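Museums and Their Publics, Session 9
Reading attendance figures (and why you shouldn't trust them much)

Bring your annotated copy of the Tustov annual report on Friday. If you've only read the foreword, read the appendix too. The foreword was written to be quoted.

Start with the claim on the first page: the Paulík retrospective "drew 2,736 visitors in its opening week". What was counted? The appendix says door entries. A school group that went out for lunch and came back went in twice. So did anyone who left a coat in the car. Staff used the same door until November, when the side entrance reopened, and there is no sign that they were taken out of the total.

Then look at what the number is compared with. The report sets it beside the opening week of the Enis prints, a show in two small rooms with a ticket price. Paulík was free. A rise under those conditions tells you that free things are popular, and we knew that.
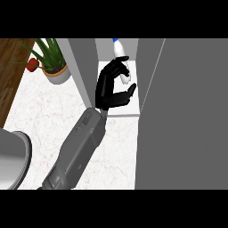
Iker Aguirre objects in his reply to the report that door counts are poor but at least they're poor in the same way every year, so the trend still means something. I'd grant him half of that. It holds as long as the door, the hours and the price stay put. At Tustov all three moved.

Visitor surveys are the usual remedy. Read the small print here as well. The Brevunov survey has 29 completed forms, handed out at the café till. People who stay for cake have generally had a nice time. "Nine in 10 would come again" is a sentence about cake-eaters.

Dwell time (how long people stand in front of a work) gets treated as proof of interest. It may be. It may also be a long wall label, a bench, or a queue for the next room.

For the seminar, pick one figure from the report and write a page on it. Say who gathered it, where they stood, and what the museum wanted it for. Don't write about whether the show was good. I have no idea whether it was good, and the appendix won't help you there.

Terms to know: door entry, unique visitor, dwell time, response rate.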